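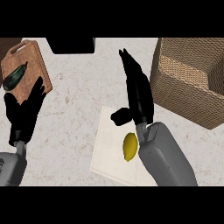
Dörte Kettler objected, on reading a first draft of this section, that a hand built on a kitchen table ought to be tested on a kitchen table, and that hours in simulation say little about a tendon that slips. We accept the second point and return to it in Section 5. The first we answer with the figures for wear given below.

Figure 2. Simulated two-arm kitchen task, viewed from above, with cucumber, lemon, cutting board, cloth and basket.

4.2 Simulation before assembly

The Skalten build was carried out in a shared workshop with one bench, one printer and no fixed access hours. Each finger takes most of an evening to print and string. During the first trials on the bench, in July, a badly chosen approach angle broke two finger links in a single session. All later motions were therefore tried in Drutus, our simulator, before they were sent to the hardware.

The task in Figure 2 uses a pair of arms with black multi-fingered grippers. The objects were chosen for their different demands. The lemon lies on a flat cloth, so that a low grasp risks taking up the cloth as well. The cucumber lies across the board, and a grasp near its end tends to turn it before it lifts. The basket has high enough walls in the model to force the wrist up before release. In the pose shown neither object is held.

Contact was computed with the Dukonance solver at 1,000 steps per second. Lower rates were tried and gave visible jitter at the fingertips. Friction between fingertip and skin was set by hand from a tilt test on the bench, and the same value was used for both objects. This is a weakness. The cloth was treated as a thin rigid plate, so the runs cannot show bunching or drag.

We ran 902 trials with random shifts in object position. Of these, 402 were thrown out by the joint limit check before any contact was made, nearly all of them on the cucumber side. The limits are those of the servos we could afford, and a stronger wrist would change the result. The settings file used for all the trials is the one dated 08/01/2022; earlier files carry a wrong thumb offset and should not be used.

Simanjuntak, the shared parts library of the workshop, holds the link files and the servo horns in both sizes. Builders who print at a coarser layer height than ours will need to ream the pin holes by hand and measure the thumb offset again.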